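4 min read

Section 3: Setting Up Guest Check-In for a Benefit Dinner

Prondum says a new event takes 10 minutes to set up. Allow 40 if your guest list has ever lived in a spreadsheet.

1. Create the event and pick "Seated" under Type. You can't change this after the first ticket sells.

2. Enter your capacity. Leave the "smart overflow" box alone. It sells seats you don't have and calls them a waitlist.

3. Import the guest list. Check the total against your own before you go on. 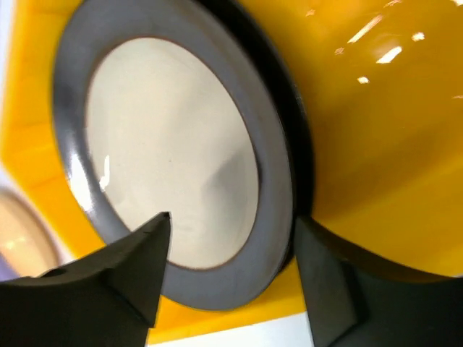
Cadlow ran the import twice and got 44 names the first time and 60 the second, from the same file. Their reply to the draft of this guide was that step 3 should say to delete the blank rows first, and that the support page is no help.

Fair enough. Delete the blank rows, then import.

NOTE: Couples on one ticket come in as a single guest. Split them by hand under Parties -- the "auto-split" button guesses at last names.

4. Assign tables. Drag each party to a table and press Save after every table. There is supposed to be an autosave. I wouldn't lean on it.
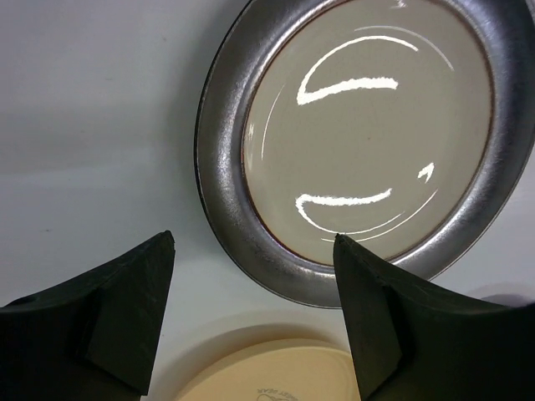

5. Lock the seating chart before you send table numbers to the Ulell Hall front desk. An unlocked chart can still shift when a donor upgrades.

CAUTION: Locking does not stop refunds. A refunded guest stays on the chart until you remove the name.

6. Print the door list on Tuesday, and again an hour before doors open. The tablet app works offline, or so the brochure claims -- bring paper.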